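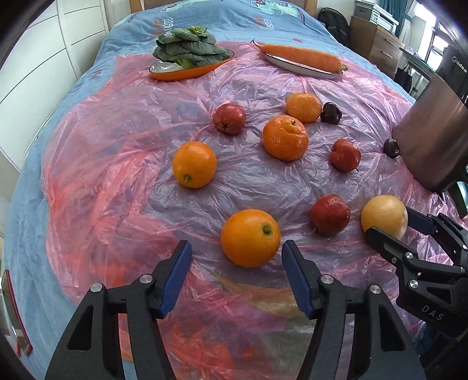 Femton open day: the bedroom station

On the bed: fruit spread out on pinkish-red plastic, with bok choy and a long orange vegetable in dishes toward the headboard. The right gripper is against the pear. The left one is open below the nearest orange.

Femton opened its doors on a Wednesday in August, and a group from our automation club went along. We were there from 2 in the afternoon until they started putting things away. The company records people doing household tasks with hand-held grippers and uses the recordings to teach robot arms. Most of its work goes on in ordinary rooms, so the visit was spread over an apartment and a workshop in the next building. These are the notes that go with the gallery, in the order we walked the route.

Arrival

Shoes off at the door, bags on the bench, name stickers on. Helmi Pesonen runs the recording side and took our group through. She kept the introduction short and said she would answer most questions better with a gripper in her hand, so we went straight in.

Visitors were split into two groups. Ours started in the bedroom and the other group started at the workshop. We swapped halfway through, with coffee in between.

The bedroom

The exercise is called "bed market" on the task sheet. Fruit and vegetables go on a sheet over the bed and the operator picks them up with a gripper in each hand, one piece at a time. The sheet wrinkles and slides, the mattress gives, and the fruit can roll into a dip. All of that is wanted. A hard, flat table is covered by a different task sheet.

There are no motors in the grippers. The operator closes the jaws by hand, and the jaws on the left gripper in the picture have blue padding where they meet the fruit. The bodies are black, with silver bolts at the pivots. Several people asked whether the pads wear out. They do, and replacements are kept in a drawer in the workshop.

Helmi's advice for picking up round fruit was to come in low and let the pads meet it below the widest part. Come in high and it squirts out toward the pillow. Most of us found this out within a minute of being handed the grippers.

The plum was harder than it looked. It is small enough that both pads nearly touch, and the feel in the hand is close to having caught nothing. The pear was easier from the side than from the end. With an apple it depends which way the stem is facing, at least for a beginner.

Each visitor got one turn. The rule in the room was no talking to the person holding the grippers until they had put the piece down. People kept to it better than I expected.

What gets written down

Every recording gets a line on the task sheet: the room, the objects, who was operating, and whether the piece ended up where it was meant to go. Drops are kept and marked as drops. Helmi said operators used to stop and start over when something fell, and the team had to ask them not to. A recording where the orange falls and gets picked up again is useful to the people training the arms.

A task is repeated 100 times before the room is changed. Then the objects are moved, or the sheet is swapped for another, or the task moves to a different room altogether. The target for a full task is 500 recordings. Two operators share the work and trade off every 20, mostly for the sake of their wrists.

Someone asked if the operators get bored. The answer was yes, and that there is a radio.

Coffee

Coffee and cardamom buns were in the kitchen. The wall by the fridge had a map of the apartment with the task names written on it in pencil. "Bed market" was there, along with "sock drawer," "wet cups" and one that had been crossed out so thoroughly that we couldn't read it.

A few of us talked with the people from Lehtinen, a packaging firm who had come in the other group. They run a line that fills trays with fruit and had come to see how soft items were handled. Their current machine uses suction. It does well on apples and badly on anything with loose or bumpy skin, and they had a lot of questions about mandarins.

The workshop

After coffee we crossed the yard. The workshop is one long room with a bench down the middle and a robot arm at the far end, behind a yellow line on the floor. The arm is called Brundero. It has its own stool, on which nobody sits, and its own extinguisher.

Brundero was running a task learned from the recordings: take a piece of fruit from a folded towel and put it in a bowl. It was slow. It approached, stopped, approached again from a slightly different angle, closed and lifted. The first orange went in. The second went in after a drop. The third it held over the bowl for a long time before letting go, and a child in the front row told it to hurry up.

The software that plays all this back is Prumix. On the screen you can step through a recording and see when the jaws start to close. The operator at the desk put one of Helmi's recordings next to one made by a visitor from the first group. Helmi's jaws were already closing as they reached the fruit. The visitor had arrived, stopped, and then closed. The arm picks up either habit, depending on what it is shown.

The bench had gripper parts laid out for handling. You could fit a pad, tighten a pivot bolt and feel the difference between a joint that is too loose and one that is too tight. This was the most popular stop with the younger visitors, and it was where we lost track of time.

Questions people asked

Does the arm know what a pear is? No. It has been shown a lot of round things being picked up and a lot of places they were put.

Why a bedroom? Tables, counters and floors are covered in other rooms. The bed was added this summer and is the softest surface they have.

Can you use real gloves and hands for the recordings? Femton has tried it. The arm has jaws, so the recordings work best with jaws.

What happens to the fruit? Bruised pieces go home with whoever wants them. Our group left with a bag of apples.

Visiting

Femton plans another open day in the winter and groups can sign up through the club. Wear socks you don't mind being seen in. The stairs to the apartment are steep and there is no elevator, but the workshop is on the ground floor with a wide door from the yard.

Thanks to Helmi Pesonen and the operators for their time, and to Lehtinen for the ride back to the station.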